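Werkosano Robotics Club, Bench Safety Check
Date: Nov 2, 2024
Arms: Patik pair, cloth-folding project

1. Stop button tested from both chairs: OK
2. Grippers closed on a foam block first: OK
3. Cable loops clear of the wrists: WATCH. They do love to droop, so please look again before every long fold! 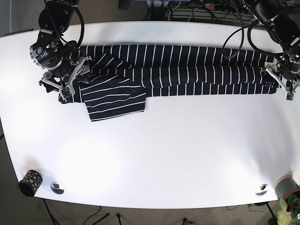

Striped garment, a gripper at each end.

4. Speed cap at 24 percent: OK, and let's keep it there until the Medeiros meet, however tempting it gets
5. Shirts with buttons: go slowly near the placket (we chipped one in September, poor thing)
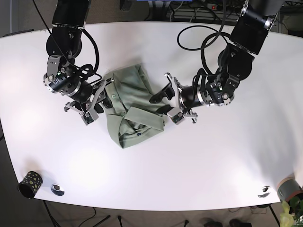
Emiko Ikeda asks that item 2 be repeated after each gripper change, and would like the foam block kept in drawer 23.

6. Log signed: yes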